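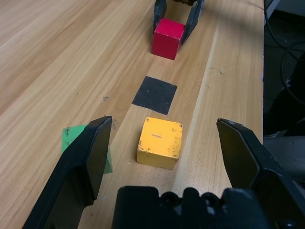

Fig. 4. Yellow wooden cube on a wooden tabletop.

Section 4. Setting up the Tila table kit at home or in a hall

Read this one before you open the oil. Section 3 (legs and frame) should be finished and the frame standing square. If it rocks, go back and do 3.6 again.

Applies to the Tila flat-pack table, long and short versions. Last changed 18 Jul 2022 by Suqin Fan. Older printed copies have the screws the wrong way round in step 5, bin them.

What you need

Top, in its cardboard sleeve
Bag C (screws, slotted brackets, felt pads)
Hand screwdriver, cross head
Tape measure
Pencil, soft
Old blanket
Driseck table oil, one tin
Lint-free cloths, plenty
Fine sanding pad, grey one not the red one
Second person for the long version

Bag D is for the bench. Leave it shut.

4.1 Before you start

Leave the top flat in the room for two nights, out of the sleeve. Not against a radiator. Not stood on end in the hall, which is what everyone does. Wood moves when it changes rooms and the slots in the brackets only give you so much.

Check both faces for damage. Report it now, with photos, before any oil goes on. Mumton won't swap a top once it's been oiled, even a bit.

Small knots and changes in colour are normal. Open cracks are not.

4.2 Fixing the top

1. Blanket on the floor. Top on the blanket, good side down. The good side has no pencil marks.

2. Turn the frame over and lower it onto the top. Two people for this.

3. Measure the overhang at each end. It should be 82 mm, both ends. Sides even by eye is fine.

4. Mark through the bracket slots with the pencil. Lift the frame off if you can't see what your doing, then put it back.

5. Put a screw in the middle of each slot. Middle, not hard up to one end. Washer goes under the head.

6. Do them all up loosely first, then go round again by hand until snug. Stop there.

7. Felt pads on the feet.

8. Turn the table back over. Lift by the frame, never by the top.

CAUTION: No power drivers. The screws are short but the top is not thick, and an overtightened screw will either strip or come up as a bump on the good side. Neither is covered.

NOTE: If one slot won't line up, leave that screw out and do the rest. Then loosen everything, nudge, try again. Do not drill a new hole.

4.3 First oiling

Do this with the window open and the heating off. Allow a whole day, mostly waiting.

1. Rub the top lightly with the grey pad. With the grain, long strokes. You only want to knock back the fuzz.

2. Brush off, then wipe with a dry cloth. Get the dust out of the edges too.

3. Stir the tin. Don't shake it, you get bubbles.

4. Pour a small puddle and spread with a cloth. Thin. Thinner than that. 100 ml does the short top with some left over.

5. Leave for 9 minutes. Set a timer.

6. Wipe off everything that hasn't soaked in. The surface should feel nearly dry under your hand. Any shiny patches, wipe again.

7. Leave overnight. Nothing on the table, no cloth over it.

8. Second coat same way. End grain gets a third.

WARNING: Oily cloths can catch fire on their own as they dry. Never screw them up in a bin. Lay them out flat outdoors until stiff, or soak in water and put in a lidded metal tin. Same goes for the sanding pad if it has oil on it.

WARNING: Keep the oil away from children and pets until fully dry.

4.4 Sticky top

Too much oil, nearly always. Put a little fresh oil on a cloth, rub the sticky area till it loosens, wipe dry straight away. Leave overnight. If still tacky after that, repeat once more. Don't try to scrape it.

Cold rooms take longer. Guilan Kang on the help desk had one in an unheated chapel that needed five days, and that was fine in the end.

4.5 Using the table

Wait a full week before hot dishes or standing water. Dry use is OK after the second coat has had its night.

Mats under anything hot.
Wipe spills when they happen. Red wine and beetroot especialy.
No bleach, no cream cleaner, no wet wipes.
Damp cloth then dry cloth for everyday.
Move lamps and bowls about now and then in the first couple of months. The wood changes colour in daylight and you'll get a pale ring otherwise.
Painted things can leave a bit of colour behind if left on a fresh top. Toys, pots, tins, same rule. Put something under them.

4.6 Marks and how to shift them

White ring: warm dry cloth, rub gently, then a dab of oil. Leave overnight.

Black ring: from metal left wet. Needs sanding out. Grey pad first, with the grain, then re-oil the whole board width so it doesn't show as a patch.

Dent: damp cloth over the dent, leave an hour. Often lifts most of it. Let it dry right out before oiling.

Ink: sand it. Oil will only spread it.

Scratches across the grain: lightly sand along the grain, not along the scratch. Feather out well past each end.

4.7 Re-oiling

Once a year for home use, twice for halls and classrooms. September is a good month if you're doing a school or hall, windows can still be open. One thin coat is enough. Follow 4.3 from step 1, skip the second coat.

Drop of water test: if it beads, leave it. If it soaks in and goes dark, oil it.

While you're under there check the screws. Snug, not tight. Most will want a small turn after the first winter.

4.8 Parts

Order by part number, not by description, please. Quote the colour of the frame as well.

Spare bracket with screw: part 159
Felt pads, full set: see the Bag C label
Shao grey pads: any hardware shop, or from us

Questions on fixing go to Yutong Luo, oil and finish to Guilan Kang. Both via the Mumton help desk, number on the lid of the box.

Go on to Section 5 for the bench. You can open Bag D now.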